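Notebook, textile care bench
2019-10-10
Written by Anas, with corrections from Lahcen El Khatib

Subject: removing loose fibre and fluff from quilted sofa covers, second round

Start

I continue from the September pages. In September we tried only the small samples on the bench, and Lahcen wrote in the margin that a sample pinned to a board is not a sofa. He is right. A sample lies flat, it has no ruffle and no one has sat on it. So this round was done in a living room with a large curved sofa, a quilted cover on the seats and many cushions.

The question is the same as before: how to get the fluff out of diamond stitching without pulling the thread, and how much of it is new fluff coming from the blankets and not from the cover.

What I used

Sekine brush, the soft one. The hard one stayed in the bag after the bad result on sample 2.
Runora roller, new sheet at each seat.
Mathur cotton cloth, slightly damp, wrung out by hand.
Small scales from the bench.
A round plastic bucket for everything that comes off, also bits of paper and used cotton.

I wanted to bring the Stitov vacuum head also, but the adapter does not fit the hose that we have. To be ordered. Lahcen says he has already asked for it, I did not find the message.

Work on the seats

I began with the seat nearest the door and went along the curve. The brush must follow the stitching line, first in one diagonal and then in the other. If I brush straight across, the fluff only moves from one diamond to the next one and stays in the groove. This I had already seen on the samples, but on the real cover it is much stronger, as the padding is thicker and the grooves are deeper.

The roller takes well from the top of each diamond and almost nothing from the groove. So the order is brush, then roller, then damp cloth. I tried once the roller first and it was a waste of a sheet.

Time for the whole sofa was longer than I planned. I think it is the corners where the curve begins. There the cover makes folds, and each fold has to be opened with two fingers and held while the other hand brushes. For two persons it would be easy. For one person it is slow and the back complains.

The ruffle

The lace ruffle at the front needs its own method. It has small beads along the border and the brush catches on them. I stopped the brush there completely. I used only the dry cloth, pressing and lifting, never pulling down. The roller is also forbidden near the beads, I did one short test on the inside of the ruffle and felt the thread go tight. I did not continue.

Note for the instruction sheet: write "no roller on beads" in the first line and not in the last line, where it is now.

Blankets and cushions

These should come off before anything else. I made the mistake to leave the cream blanket on the backrest during the first seat, and then I had to do that seat again. The cushion with fringe I brushed with the hand only.

The tufted back with crystals I have not treated. Lahcen thinks a dry paintbrush is enough for it. We need to test this on something cheaper first.

Bucket

All the waste goes in one bucket and this I would like to keep for next time. It stays close to the seats and I do not have to walk with loose fluff in the hand. The one in pale pink plastic has a wide rolled rim, good to hold, and light walls make it simple to see what is lying on the bottom.

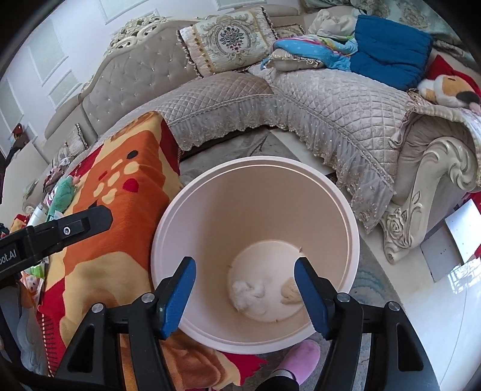

Weighing

Bench scales, bucket empty: 278 g. I wrote it on a piece of tape so that we do not weigh it again every time. I did not weigh the fluff from each seat separately, and I regret it a little. The cotton and paper should be taken out before weighing, or the number says nothing about the cover.

For next time

Blankets and cushions off first, all of them.
Separate bags for each seat, with the seat written on the bag.
Ask for the Stitov adapter again.
Paintbrush test on tufted fabric, Lahcen.
Buy more roller sheets, the Runora box is nearly finished.

Remark from Lahcen, added after reading: please note also the direction of the first diagonal, left to right or right to left. On the samples it made a difference. Anas: it was left to right on all the seats.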